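Poser un élastique réglable dans une ceinture d'enfant

Niveau : débutant. Comptez une petite soirée si le pantalon est déjà assemblé.

L'élastique à boutonnières permet de resserrer la taille sans rien découdre. J'explique la méthode sur le pantalon Jenik, taille 4 ans, mais elle convient à toute ceinture rapportée.

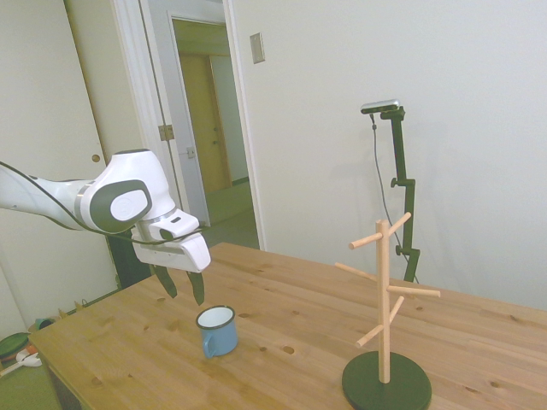
La tasse bleue, sur la table puis dans la pince.

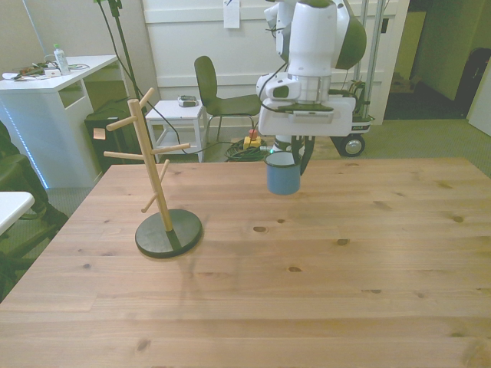
Fournitures
70 cm d'élastique à boutonnières, largeur 25 mm
2 boutons plats de 14 mm
un reste de thermocollant
une épingle à nourrice

1. Coupez la ceinture dans le droit-fil. Sa hauteur doit faire deux fois la largeur de l'élastique, plus 1 cm d'aisance et les marges de couture.

2. Thermocollez deux petits carrés sur l'envers de la face intérieure, à 4 cm de chaque couture de côté, vers le dos. Brodez-y une boutonnière verticale de la largeur de l'élastique. Ouvrez-la au découvit, une épingle piquée en travers à chaque bout.

3. Fermez la ceinture en anneau, montez-la sur le pantalon endroit contre endroit, puis rabattez et surpiquez à 2 mm du bord.

4. Cousez les boutons sur la face intérieure, à 3 cm des ouvertures, côté devant. Ne prenez qu'une épaisseur de tissu.

5. Glissez l'élastique par une ouverture avec l'épingle à nourrice, passez par le dos et ressortez par l'autre. Vérifiez qu'il n'a pas vrillé.

6. Repliez chaque extrémité sur 1 cm, piquez au zigzag, puis boutonnez.

Gönül Uysal m'a signalé que sur un velours épais, 2 mm d'aisance en plus facilitent le passage. Pour un jersey, prenez une aiguille à bout rond.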